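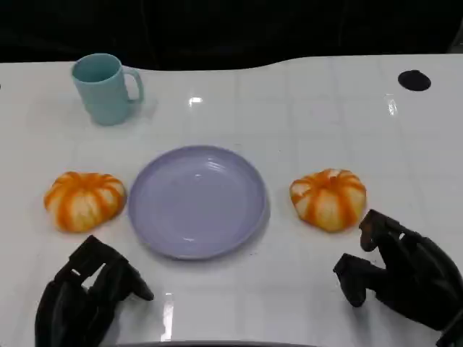
A light blue mug, a lavender plate and two pumpkin-shaped rolls on a white tabletop.

Kelport, the long-running network comedy about a family-owned ferry terminal, is coming back. Again. Wilorell, the streaming service that picked up the rights in February, has confirmed a new season with Emerson Barros returning as head writer and most of the original cast "in talks," a phrase that has covered a lot of ground in this business.

The show ran for 121 episodes and has been in reruns more or less ever since. It has also been revived once before, as a two-part reunion special that even loyal viewers tend to leave off their lists. Wilorell's announcement does not mention the special. It does describe the new season as "the homecoming fans have been waiting for," without saying how the company knows they were waiting.

Barros wrote or co-wrote 50 of the original episodes, including the one with the stranded wedding party that still turns up in writing classes. His name on the project is the best argument for it. What he will be doing is less clear. The release calls him head writer in one paragraph and "creative guide" in another, and a Wilorell spokeswoman, Kátia Furtado, said only that his role was "central." Asked whether he would be in the writers' room every day, she said the company does not discuss staffing.

Daiane Tavares, who played ticket clerk Lena for the whole run, is the one cast member confirmed by name. Dardo Acuña, her screen husband, is not. Acuña has been touring a one-man play and told an audience after a recent performance that he had "read something" and would "see what the second draft looks like." Fans took that as a yes. It doesn't sound like one.

Then there is the matter of how the show will look. The original was shot in front of a studio audience, up to 685 people on a good night, and the timing of the jokes depended on them. The new season will be filmed without an audience at Medeiros, a soundstage complex better known for crime dramas. Wilorell says this gives the directors "more freedom." It is also a good deal cheaper, a point the release leaves out.

Chiamaka Onuoha, who directed a run of late episodes and has not been asked back, was blunt about it in a podcast interview. "Those scripts were built with holes in them for the laugh," she said. "Take the people out and you have actors standing in a ticket office waiting for nothing." She added that she would watch the first one anyway.

There is no premiere date and no episode count. Leranum, the production company that made the original, is listed as a partner, though its founders sold their share years ago and the current owners have mostly made game shows.

Wilorell subscribers can stream the original seasons now, with the theme song replaced in the first two because of a music licensing dispute. Furtado said the company hopes to restore it before the new episodes arrive.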